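Course notes, unit 7: Care and setup of the two-arm wire sorting cell
Instructor: Lina Salameh

These notes go together with the practical part on Saturday. Please read them before you come, and bring the setup card of your group.

1. What the cell must do

The cell takes single wires out of a mixed bundle and puts them in bins by color. Two arms stand at the front rail and work over a white table. Wire is a difficult material for a gripper. It is thin, it bends, and it likes to hook on its neighbors. For this reason most faults in this cell begin at the fingertips, and we begin there also.

2. Fingertips

Each finger has a broad base and a narrow tip. Only the tip should touch the wire. Close the gripper slowly, without a wire, and look at the line between the tips. If one tip stands forward of the other, loosen the finger, align it and tighten again. After this, close on one single wire and pull lightly by hand.

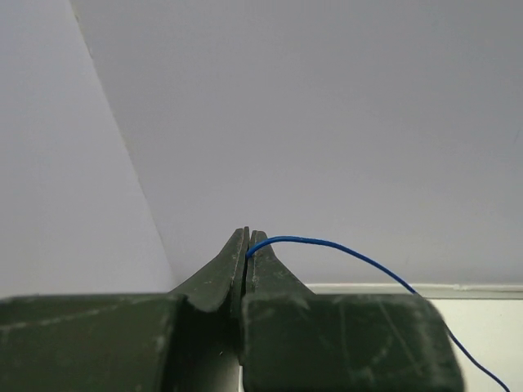
Scratches and dust on the finger base are normal and do not change the grip. Wear on the inner side of the tip is a different matter. We inspect the tips every 300 cycles and replace them at 1000, even when they still look good. Write the cycle number on the card – the next group will need it.

Do not increase the closing force to compensate for a worn tip. The insulation can be marked by it, and the camera check at Mutholm has rejected wires for this fault in the past.

3. Hoses and cable ties

The hose of each arm must have enough free length for the full turn of the wrist. Move the arm by hand to its farthest position, then to its nearest. The hose should make a soft curve in both. A tie that is too tight will pull the hose flat, and a tie that is too loose will slide along the link. Check also the loops under the rail, where students forget to look. 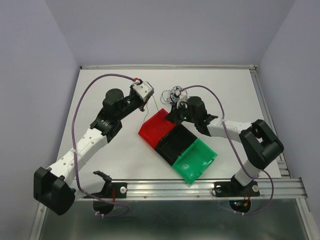 4. Bins

Put the bins together edge to edge before you teach the positions. If a bin is moved after teaching, even a little, repeat the drop points for all bins. Teach every drop point above the middle of the bin, so that a long wire has more chance to fall inside completely.

5. Restart after a fault

Stop both arms. Free the wire by hand, and do not pull it through the closed tips. Open the grippers, send the arms home one after the other, and run 17 slow cycles before you return to normal speed. If the same fault comes back, go again to section 2.

Related items
Unit 6: Teaching positions by hand
Unit 8: Camera check, Mutholm line
Tresari setup card (blank)
Cunha notes on hose routing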